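腕部相机示教数据，窗边这批要不要留
版块：数据采集与模仿学习
回复：12　浏览：911

发表于 2018年8月26日　楼主：半格螺母
手上这个任务叫“窗台取放”，平台是 Skurnent 的夹爪，腕部一个小相机，头部一个相机，两路同步录。目标是 300 条合格示教，先训一个行为克隆的基线，再看要不要加数据。
目前总共录了 646 条，包括桌面、货架和窗边三个位置。桌面和货架没什么可说的，问题都在窗边。逆光的时候腕部画面大半是天和远处的楼，曝光跟着天走，夹爪本体压得很暗，指尖开合到什么程度全靠关节读数补。
我现在的做法是曝光锁死，按窗台的亮度定，外面过曝就过曝。但是前面已经录了一批自动曝光的，舍不得扔。

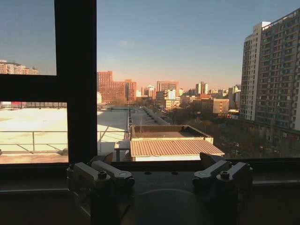

另外一个担心是背景。窗外的楼和屋顶每条都差不多，模型很可能拿天际线当定位用，换个窗户就不会了。想问两件事：
一、自动曝光和锁定曝光的数据能不能混着训。
二、窗外背景要不要遮掉或者做替换。
采集软件是 Baidoo，版本比较旧，不支持逐帧记录曝光值，只能记一个整条的平均。

2楼　盐水鸭骨架
可以混。你把曝光抖动当增强就行了，我们做抽屉任务的时候两种都有，没单独处理，成功率没看出差别。前提是两种在各个起始位姿上都有分布，别一种全在左边一种全在右边。

3楼　Mansa Mensah
不同意楼上。抽屉任务是室内灯，曝光差一两档而已。窗边自动曝光，手一抬天空进来多少就变多少，亮度和动作是相关的，模型会学到“画面变暗就该往下放”这种东西。随机增强是和动作无关的，两回事。
建议自动曝光那批单独放一个目录，先只用锁定的训，再加进去比一次。

4楼　盐水鸭骨架
相关性这个我认。不过他有头部相机，头部那路没有这么大的变化，网络自己会去看稳的那路。

5楼　Mansa Mensah
不一定会。两路拼起来的时候，腕部那路在接触前后信息量最大，损失主要就在那几帧上降。我见过头部特征基本没用上的，把头部图全涂黑，输出几乎不变。楼主可以自己试一下，训完把某一路置零，看动作差多少。

6楼　楼主：半格螺母
置零这个回去做。头部那路也不算稳，放一张。这个机位偏高，夹爪在右下角，和窗框、窗帘挤在一块，窗台以下基本是黑的。 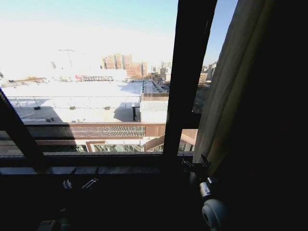 头部相机视角，夹爪在右下，窗外是白色屋顶和远处的高层

所以头部这路对“夹爪离窗台多远”帮助有限，我原来指望它补腕部的，现在看有点悬。

7楼　三号料箱
右边那道窗帘每条的位置一样吗？不一样的话记下来，一样的话故意动一动。我们之前就是帘子没人管，早上录的和下午录的差很多，后来按帘子的位置一分组，失败的全在一组里。

8楼　楼主：半格螺母
没记过。从下一批开始加一个字段，拉开、半拉、全拉三档。

9楼　盐水鸭骨架
关于背景，我觉得别遮。遮罩要么手工要么跑分割，跑分割的话竖框边上一定有毛边，部署的时候还得实时跑同一套，多一个出错的地方。不如换几个窗户录，每个窗户少录点。

10楼　老陈皮不老
同意换窗户，不同意“每个少录点”。窗台高度、深浅、有没有横档，换一个全变了，录太少等于每种都没学会。我们用 Cuvwood 的支架做过类似的，整套一共录了 1,785 条，前面贪多换了一堆位置，每处只录一点，结果哪处都不行，后来砍掉一半位置重录的。
遮罩也没那么可怕。你只要粗遮，玻璃区域盖一块随机颜色，训练时按概率盖，部署时不盖。边缘糙一点没关系，本来就是增强。腕部那路动得厉害，可以只在头部那路做。

11楼　Mansa Mensah
10楼的办法可以，注意别把指尖盖进去。腕部画面里夹爪两侧的连杆是伸到玻璃前面的，按固定矩形盖会连着手指一起盖掉，那就把最有用的部分删了。用夹爪模型投影抠一个保护区，开合角度你有读数，不难算。
还有，测试集按窗户分，别按条数随机抽。随机抽出来的验证损失会很好看，换个窗户就露馅。

12楼　盐水鸭骨架
按窗户分测试集这点没意见。保护区我觉得投影太麻烦，标几十帧训个小网络也够用。混训那个我还是认为影响没有 3楼说的那么大，等楼主出结果。

13楼　楼主：半格螺母
汇总一下，接下来这么排：
自动曝光的单独归目录，暂不删，也不计入 300 条。
锁定曝光的先训基线，腕部、头部分别置零各跑一次。
头部机位往下调，换 Motberg 的短杆试试，让夹爪往画面中间靠，调完的数据和之前的分开存。
窗帘字段加上，操作员每条开始前填。
背景先不遮，另找两个窗户，其中一个只做测试。基线要是换窗就垮，再上 10楼的随机盖法。
自动曝光加进去之后的对比结果，跑完贴在这个帖子里。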